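Home / Shoe Care / Cleaning Kits

Irnow Pale Shoe Kit
by Bodside

£19
In stock at Jultusham
2,682 sold since we started keeping a tally

White shoes are a fine idea in the shop. Then you take them outside, where there is weather, and grass, and other people's feet on the bus. The Irnow Pale Shoe Kit is for the period after that, which for most pairs lasts several years.

It will get off mud, road dust, most grass stains and the grey bloom that settles over everything after a month of ordinary walking. It will not get off red wine that has been left since January. We tried. We also tried lemon juice, toothpaste and a thing with baking soda that a customer swore by, and we would like those afternoons back.

What's in the tin

Irnow cleaning paste, one pot
Ševčík upper brush, soft
Ševčík sole brush, stiff
16 cotton cloths, washable
Spare laces, white, flat
Instruction card, which you will lose

The paste is the colour of old piano keys and smells faintly of school. It has no bleach in it. Bleach is what turns white soles yellow, and a good half of the letters we get are from people who found this out on their own. A blob the size of a pea does one shoe. If you are using more than that you are decorating.

The brushes are the same ones we sell separately. Ševčík have made them for us since the first batch, and they still stamp the name upside down on one handle in every box. We have stopped mentioning it to them. The soft brush is for the part that covers your foot and the stiff one is for the part that doesn't. Swapping them over is the commonest cause of fluffy canvas.

How to use it

Take the laces out. If your pair has straps, undo them and clean under them, where the dirt has been living rent-free.

Knock off any dried mud outdoors. Mud that is still wet should be left alone until it isn't.

Wet the soft brush, shake it, pick up a little paste and work in small circles from the toe backwards. Go lightly near coloured trim. Red is the one to watch, as it is generally looking for an excuse to become pink, so do a test patch somewhere you can live with.

Wipe with a damp cloth, then a dry one. Stuff with plain paper and leave to dry away from the radiator. Newspaper will print last week's football on your insoles. 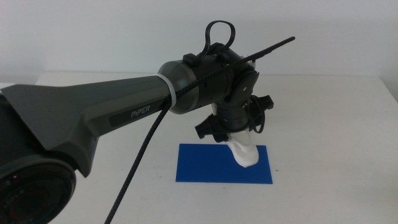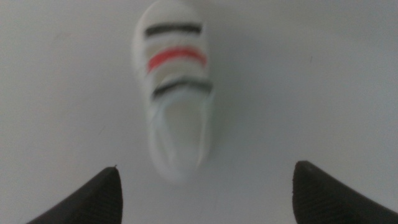

Second picture: white shoe with a red stripe and a darker one nearer the toe.

Suitable for

Canvas, smooth leather, most synthetics, rubber soles and toe caps. Cricket shoes, plimsolls, bowling shoes (the lawn sort). The white bits of shoes that are mostly another colour.

Not suitable for

Suede, nubuck, satin, silk, or anything described on its label as "delicate". Please don't use it on the dog. We put that on the card in the second year and would prefer not to say why.

Size and weight

The tin is the sort that biscuits come in, and will be mistaken for one. Fits on a normal shelf. The lid is stiff for the first week, and then it gives in. The pot should last 2 people through a summer, or one person who follows football to away grounds until roughly the Christmas fixtures give out.

Refills

The paste is sold on its own, as are the cloths and both brushes. We don't sell the tin on its own, though we are asked. Cloths can go in the machine at a warm setting. Leave out the fabric softener, which makes them waterproof and therefore pointless.

Delivery and returns

Orders placed before noon leave Jultusham the same afternoon. Later ones leave the next working day. Unopened kits can come back within the month. Opened kits can come back too if something is wrong with them, but a note saying "shoes still dirty" should come with a few words on what they were dirty with.

You may also want

Irnow Lace Wash Bag
Bodside Cedar Shoe Trees, pair
Ševčík Suede Block (for the shoes this kit would ruin)
Bodside Doormat, plain, which would save everyone a lot of trouble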